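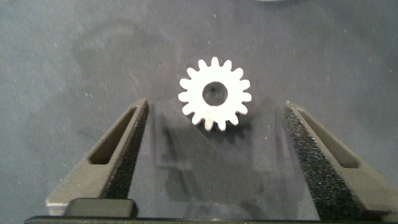
“能修”两个字值多少钱

约他聊之前，我已经看了两个星期的宣传页。Plidine的新款厨师机，首页第一屏写着“为维修而设计”，第二屏是一把螺丝刀，第三屏才轮到机器本身。Kiklow的维修评分给了它绿色标签，售价449元，配件据说在Sial上随时可以买到。我对这类页面一向没什么好感，但也说不清楚毛病在哪里，所以去找了一个修小家电的人。

他在Nitudside的旧市场里修了14年机器，搅拌机、榨汁机、面包机、吸尘器，什么都接。他答应见面的条件是不写他的名字，也不写铺位号。“写了就有人拿着文章来跟我吵，说你凭什么讲我们家的机器。”他说上午人多，让我下午四点以后来。

我先问他怎么看那个绿色标签。

“我看不懂。”他说，“它给什么东西打分？说明书上写了能拆，打一分。螺丝是十字的，打一分。官网上有配件目录，再打一分。可是目录里的东西买不买得到，它不管的。”

我说Kiklow的网页上写了，评分会参考配件供应情况。他问我，供应情况是谁报上去的。我说应该是厂家自己填的。他就不说话了，低头去找烟，找到以后又想起市场里不让抽，放了回去。

过了一会儿他才接着讲。“我不是说人家一定骗人。填表的那天可能真的有货。问题是机器坏的那天，跟填表的那天隔着好几年。”

这也是我最想弄明白的地方。一台机器能不能修，卖的时候说了不算，要等它坏了才知道。而等它坏了，宣传页早就换成下一代产品了。厂家在这件事上几乎没有被对质的机会，消费者大多也懒得去对质，毕竟只是几百块钱的东西，吵赢了又能怎么样。

他承认，拆机确实比以前容易了。“以前有些壳子是胶粘的，一撬就裂，客人还要怪你。现在螺丝多，卡扣也讲道理一点。这是进步，我认。”但他马上又补了一句，说拆开以后看到的东西并没有变好。他讲了一个前阵子的例子：一台料理机，外壳拆得非常顺利，里面要换的部件却和电机做成了一个总成，单独不卖，要换就整套换，126元。

“客人听完就走了。449块的机器，修一次126，加上我的手工费，他肯定要算一算。算完觉得不如添点钱买新的。那你说这台机器能修还是不能修？按标签，能修。按客人，不能修。”

我替厂家辩解了几句。做成总成，装配快，密封好，返修率可能也低。单卖小零件要备库存，要有人接电话，要对付买错型号来退货的人，这些都是成本。他听得很耐心，听完说：“对啊，那就不要写为维修而设计。写为装配而设计，我没意见。”

说到配件，他把Sial的页面翻给我看。他的手机屏幕裂了一道，自己没修，说修手机是另外一行，不抢人家饭碗。搜索结果里，他想要的那个型号后面跟着“暂时缺货，可登记到货提醒”。他说登记过3次，一次提醒都没收到过。我问是不是进了垃圾邮件，他想了想，说有可能，他不太看邮箱。

这一段我照实写下来，因为我觉得双方都有点靠不住。Sial的缺货也许是真的临时，他的抱怨里也有一部分是因为不看邮件。可是话说回来，一个要靠登记、等待、再查邮箱才能买到的配件，对一个早上等着打豆浆的人来说，跟没有也差不多。

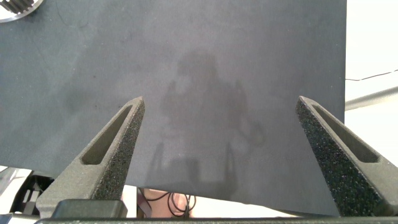
深灰色的表面上，一个模糊的人影。

我又问到第三方的打印件和仿制件，网上现在很多人推荐，说可以绕开厂家。我本来以为他会赞成，结果他比对厂家还要怀疑。

“网上那些视频你看到哪里？看到装上去，转起来，结束。有没有人半年以后再拍一条？”他说自己试过几种，有的还行，有的一受热就变形，有的声音大得像在磨石子。最麻烦的是入口的机器，搅肉的，和面的，材料能不能碰食物，卖家也讲不明白。“他跟你说食品级，你问他哪个食品级，他发个笑脸给你。”

所以他现在给客人换仿制件之前，会把话说清楚，只用在不碰食物的位置，坏了可以回来再换一次，手工费照收。有人接受，有人觉得他在推卸责任。他说两种反应都正常。

聊到这里，我觉得该问一个不太礼貌的问题：他靠修东西吃饭，厂家的机器越难修，愿意自己动手的人就越少，他不是反而有生意吗？那他对“可维修”的挑剔，会不会也有一点立场问题？

他没有生气。“你这样想的话，生意最好的应该是我这种人，对不对？你看看市场里还剩几家。”他用下巴指了指过道对面，那边的卷帘门上贴着招租，再过去是卖奶茶的。“东西太难修，客人不修。东西太便宜，客人也不修。中间那一段才是我的，这一段越来越窄。”

我觉得这个回答有道理，但也没有完全打消我的疑问。他说的“中间那一段”，未必全是厂家挤掉的。租金、网购、上门回收，还有大家对旧东西的耐心，都在起作用。只怪标签和总成，账算得太简单了。我把这个意思讲给他听，他说：“那你写进去嘛。”

临走前我问他，如果现在要买一台厨师机，有什么建议。我知道这种问题俗，但读者总会问。

他说不看标签，也不看评分，先去搜这个牌子五年前的老型号，看配件还有没有得卖，卖多少钱。“老的都管，新的大概也会管。老的找不到了，新的页面写得再好看也没用。”还有一条，保修单别扔，拍照存着，热敏纸的字放到第二年夏天就看不见了。

我回家以后照他的办法查了Plidine。上一代的搅拌钩有货，碗盖有货，驱动部分的页面打开是空白的，刷新几次还是空白。我给客服留了言，问是停售还是网页故障。收到的自动回复说，感谢我对可持续生活的关注，专员会尽快联系我。

到交稿时，专员还没有联系。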